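Trarnen Desktop Organiser, Smoke Tint

Home > Storage > Small Parts and Bottles > Open Trays

Item in stock: 3,567 available
Colour: Smoke (translucent)
Delivery: up to 4 working days

Product details

The Trarnen organiser is an open plastic tray with divided compartments for small things that get used often and put back often. It suits little bottles, tubes, droppers, tubs, pens and clips. There is no lid and nothing to unfold. You put it on the table and fill it.

The plastic is tinted a brownish grey and lets light through, so you can see roughly what is in a compartment from the side as well as from the top. The tint hides light marks better than clear plastic does. If you want a completely clear tray, the Zirham has the same layout and costs slightly less, but it shows fingerprints.

Compartments are open at the top and have fixed walls. We are often asked for a version with loose dividers, and the Rasta drawer insert is the one to look at for that. Fixed walls were chosen for this tray so that bottles stay put when it is slid along a table or turned to face someone else.

The base is flat. It can be set square to the edge of the table or at an angle towards your hand, whichever is easier to reach into. Most people who use it for bottles put the tall ones in the back compartments and leave the front for short items, so that nothing has to be lifted over anything else.

What goes in it

Small bottles are the main use. Nail varnish, essential oils, food colouring, model paint, ink and sample-size toiletries are all common. A bottle should drop in and come out again without touching the walls much. If you have to wriggle it, use a wider compartment or lay it flat.

It is also used for sewing bits, make-up, screws and fixings, spare batteries and stationery. Batteries should be kept apart from loose metal parts, as in any other tray.

It is not meant for food that isn't wrapped, and it should not be used to hold open liquids. The compartments are not sealed from one another along the top, so a spill in one can run into the next if the tray is tipped.

Setting it out on a table

Leave a clear stretch of table next to the organiser for the job itself. Things taken out of the tray need somewhere to stand before they go back or into another container, and a tray pushed up against other boxes soon gets things piled on top of it. If you are sorting from the organiser into separate containers, put the tray at one side of the table and the containers at the other, and keep the middle free.
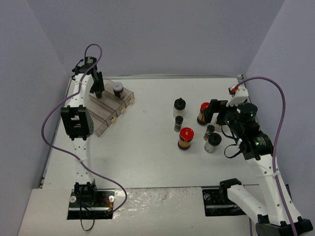

Can small glass bottles be kept in the tray without knocking together?
Put one bottle in each compartment and they will stay apart. If two have to share, fold a strip of felt or kitchen paper between them. The walls are rigid and do not give, so lower glass in by hand and don't drop it.

Care and cleaning

Wash by hand in warm soapy water and dry with a soft cloth. A cotton bud or an old soft toothbrush will get into the corners. Don't put the tray in the dishwasher. The heat can warp the base, and a warped base will rock.

Nail varnish remover and other strong solvents will cloud the surface for good. If varnish gets on the tray, let it dry fully and lift it off with a fingernail or a plastic scraper. Scouring pads and cream cleaners leave scratches that show up against the light.

Dried paint and glue usually come away after a soak. Sticky labels leave some residue, which washing-up liquid and a bit of patience will shift. We suggest putting labels on the outside of the walls, where they are easier to peel.

Keep the tray out of strong direct sun where you can. The tint will fade a little over several years on a windowsill.

Size and weight

Depth, front to back: 215 mm
Lid: none
Dividers: fixed
Stackable: when empty only
Dishwasher safe: no

Please measure your drawer before ordering if you mean to keep the organiser in one. The depth given is the outside measurement and includes the rim. It will stand on an ordinary shelf, but check that you have enough height above it to get tall bottles in and out.

Trays nest loosely inside each other for storage when empty. They should not be stacked when full, as the upper one rests on the contents of the lower one and can slide.

In the box

One organiser tray. Bottles, containers and other contents are not included. The tray comes wrapped in paper with a thin protective film on the outer faces. Peel the film off before use. It is easy to miss on the tinted version and makes the plastic look dull.

Goes well with

Stoica lidded tubs. Small round tubs for anything that would roll about or spill in an open tray. Sold in packs of 2.

Rasta drawer insert. A shallower tray with dividers that can be moved. Better for flat items such as scissors, rulers and brushes.

Zirham clear organiser. Same layout as this one in clear plastic.

Delivery and returns

Orders placed before noon are packed the same afternoon. Delivery takes up to 4 working days on the mainland and longer to the islands. Larger orders may come in more than one parcel, and you will get a tracking number for each.

Unused trays can be sent back in their original wrapping for a refund. Please leave the film on. If a tray arrives cracked, send us a photograph of the damage and of the outer packaging and we will post a replacement. There is no need to return the broken one.

Notes from customers

"Bought for model paints. Almost all of my bottles fit, apart from the big primers, which I keep in a tub next to it. The colour is darker than I expected but I like it."

"Good solid tray. I wish it had a handle. I carry it from the cupboard to the kitchen table every evening and need both hands."

"Used in our salon for the small bottles. Wipes clean, doesn't move about. Took a star off because remover left a cloudy patch, though the care notes do say that."

"Ordered a second one for sewing things. Beads are a bit hard to get out of the corners, buttons are fine."

The smoke tint is a standard colour and will stay in the range. A deeper version for taller bottles is due in May, and the item page will list its measurements once it goes on sale.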